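Let the Town Build the Sewer Already

I love municipal bonds. There, I said it! Our council in Melel spent September arguing over whether to borrow for the new sewer main or "save up" for it, as though a town were a kid with a jar of quarters, and I sat through every minute with a grin on my face.

Borrowing for something that lasts is the fairest deal in public finance. The pipe will serve 482 homes, plus the 14 shops on the Montecinos side, and the people flushing toilets there in year 20 will be paying their share of it. What's unfair about that?
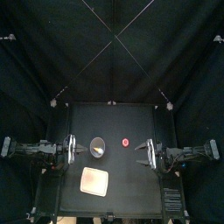

What saving up costs

Dario Parisi argued at the hearing that debt is debt. I like Dario, but waiting has a price too! Every year we patch the old main, and patches buy us nothing we get to keep. 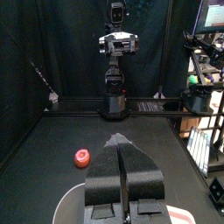

Look at Jumeder

They borrowed, they dug, and now there's a bakery and a clinic where the street used to flood (I had a wonderful roll there). Uriel Urrutia has 646 signatures asking our council to do the same. Mine is on the second page, and I'd happily sign again.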